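Visit Report: Robot Safety and Recording Practice at the Trolton Household Handling Laboratory, Kiston

Prepared for members of the Furtado Equipment Safety Forum
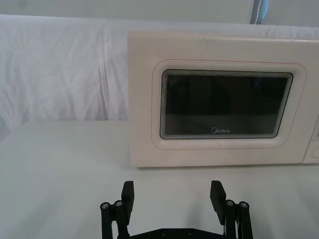

The Forum was received at the Kiston site in November, at the invitation of the laboratory's management. The purpose of the visit was to see how written rules for robot arms working with ordinary kitchen appliances are applied during a normal shift. Members had been sent the site handbook in advance and were asked to compare it with what they saw on the floor.

Arrival and briefing

Visitors signed in at 9:30 a.m. and were given a short safety briefing. Safety glasses were issued. Long scarves and lanyards had to be left in the cloakroom, and phones were switched to silent. The briefing covered the location of the emergency stops, the marked walking route, and the three signal lamps used at each station. Visitors are not permitted to cross the floor line while an arm is powered, even when it is standing still.

The work area

The laboratory runs 5 stations. Each is built around a single table and a single arm, and each is set up for one family of tasks. The appliance station, where the party spent most of the morning, uses a Midea microwave oven on a table covered in white cloth, with more white cloth hung behind it. The handbook asks for a plain background at this station and for the table to be cleared of everything the task does not call for. Staff check the cloth at the start of each session and replace it if it is stained or torn. Creases are allowed.

The arm carries a two-finger gripper with flat pads. Under the handbook, the fingers must be fully open before the arm begins its approach to any appliance. The approach is made at reduced speed, and the operator keeps one hand on the hold-to-run control until the arm has returned to its rest position.

Rules for appliances

Section 4 of the handbook was of particular interest to members. Its main requirements are as follows.

Appliances are unplugged for all door and dial tasks. The plug is placed in a lockable cover, and the key stays with the shift lead.

No glass or ceramic may be placed inside an appliance during a first trial of a new motion.

Closing force on the gripper is limited to the value on the station card. A change to the card needs two signatures.

Pads are inspected every 200 cycles and after any contact that the operator did not intend.

Finger linkage screws are checked for tightness at the start of each shift and the result is entered in the log.

Members asked how the inspection interval had been chosen. The laboratory replied that it had begun with a longer interval and shortened it after pad wear was found during a routine check. The earlier figure is kept in the handbook's revision table, a practice the Forum would like to see more widely adopted.

Records

The logbook for the appliance station was made available. It contained 1327 entries for the current year, of which 79 were marked as stopped by the operator. Each stopped entry gives a reason in the operator's own words, followed by a code. The codes are taken from the Flomari incident list, which the laboratory adopted when it moved to its present building. Members found the written reasons more useful than the codes, several of which overlap.

Points raised with the host

The floor line at the appliance station is worn at one corner and should be repainted. The station card is fixed at a height that is hard to read from a seated position. The handbook does not say who may restart an arm after a visitor has pressed an emergency stop. The host accepted all of these points and will send a written reply to the Forum office.

The visit closed at 12:45 p.m. Copies of Section 4 and a blank station card may be requested from the Forum office. Members who wish to join the spring visit should return the enclosed form with their shoe size, as protective footwear will be required in the machine shop.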